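Buying Handling Equipment: notes for session 7
Judora evening course in small-site automation

Last session we did payback. This time we do everything the payback sheet left out, so bring the sheet and a pencil with a rubber on the end.

The usual way to start a budget is to ring a supplier, ask what an arm costs, write the figure down and feel organised. The arm is the part of the job that arrives in a crate with its price printed on it. The rest arrives in dribs and drabs, on separate invoices, mostly in July when whoever signs them is on holiday.

Start from the object. If the work is bottles, write down the bottles: size, weight full and weight empty, how they stand, what the cap does when something squeezes near it. Then ask what the fingers have to do.
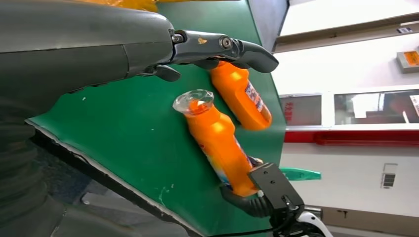 Lumturie Perić wrote on the course page that at Hurow they priced the arm first and the fingers last, and the fingers were what sank them, as every new bottle shape meant another pair and nobody had put in a line for pairs. She would now take a plainer arm and spend the difference at the gripping end.

I agree with most of that. My one quibble is that a plainer arm still has to reach the far side of the bench, and reach can't be bought afterwards.

Lines people forget, in the order they get caught by them:
Spare fingers and pads
Cables, and something to hold them out of the way
The bench or mat under the work
Tape, screws and other small things that end up on expenses
Stock to practise on, which you will not be able to sell
Somebody's afternoons

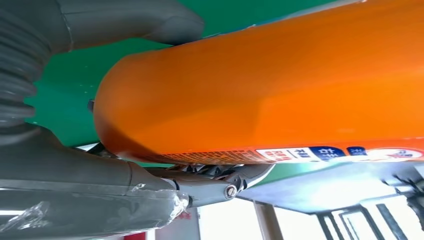
Put a figure against each line even if it's a poor one. A poor figure gets argued with, and a blank gets approved.

For the exercise, Driseck have 1000 pounds left for sundries and 2 benches to fit out. Their first list comes to 403 pounds for one bench, without practice stock. Decide what they can afford for the second and what you'd tell the manager. Answers to Ashok Dubey before next session, on one side of paper.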